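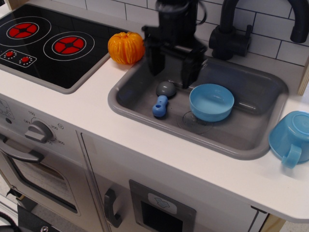 Page last changed: May 25, 2019

The play kitchen is open in the Bolger Room!

We have wanted one since March, and it is even nicer than we hoped. The counter is white, with a black cooktop at one end, a gray sink beside it and a tall black faucet that everybody goes for first. There's even a tiled wall behind it, just like a grown-up kitchen - I want one at home!

The little blue bowl and the spoon live in the sink, and the orange can go wherever the cook likes. So far we have been served orange soup, orange tea and something called Hevo stew (also orange).

Play food in good shape is very welcome, especially bread and vegetables. Please leave it in the basket by the Rindari Street door. Up to 5 children can cook at a time, and the kitchen is put to bed at 6 - come hungry!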